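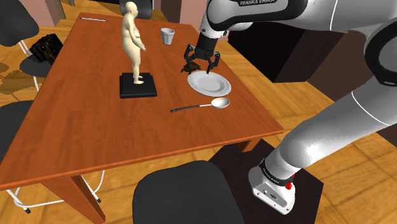
Hetside Releases Clulanora, a Method for Training Robot Arms in Simulated Rooms

September 2, 2021 - Hetside, a research laboratory working on robot manipulation, today announced the release of Clulanora, a method that allows a single robot arm to learn to pick up unfamiliar household objects using computer-rendered scenes alone. The release includes the method, the trained models and the full set of rooms used in the study.

Clulanora places a simulated arm beside a table in a furnished room and changes the objects set out on it between attempts. Tableware, ornaments and small figures are mixed on the same surface, so that an arm reaching for a low, irregular shape must also allow for a plate rim or a tall figurine standing within its reach. Chairs, walls and flooring are rendered along with the table, and the learning system receives them as part of its view.

The study used 600 objects placed across 12 rooms. After training, the models were tested on 240 objects that had not appeared in any training scene. The arm completed nearly twice as many grasps as the laboratory's earlier system, Karkodard, which was trained on bare tabletops with one object at a time. The largest gains were recorded on objects less than 4 centimeters tall, where the fingers must close very near the table surface.

"Our earlier work treated the room as something to remove," said Rosimeire Teixeira, who led the study at Hetside. "With Clulanora we kept the furniture, the clutter and the uneven lighting, and we asked the model to find the object anyway. The errors that remain are mostly in how the fingers approach - the arm chooses the correct object and then comes down at a poor angle."

All results reported in the study were obtained in simulation. Trials on physical arms are planned for the next stage of the work and will be carried out at the Ebrahimi test hall, using the same object categories and the same scoring rules.

The rooms, object models and evaluation code are available at no charge for academic and noncommercial use. Groups wishing to submit results for comparison may do so through the Clulanora project page. Submissions should state the number of attempts allowed per object and whether any additional training scenes were used.

Requests for interviews and technical questions may be directed to the Hetside press office.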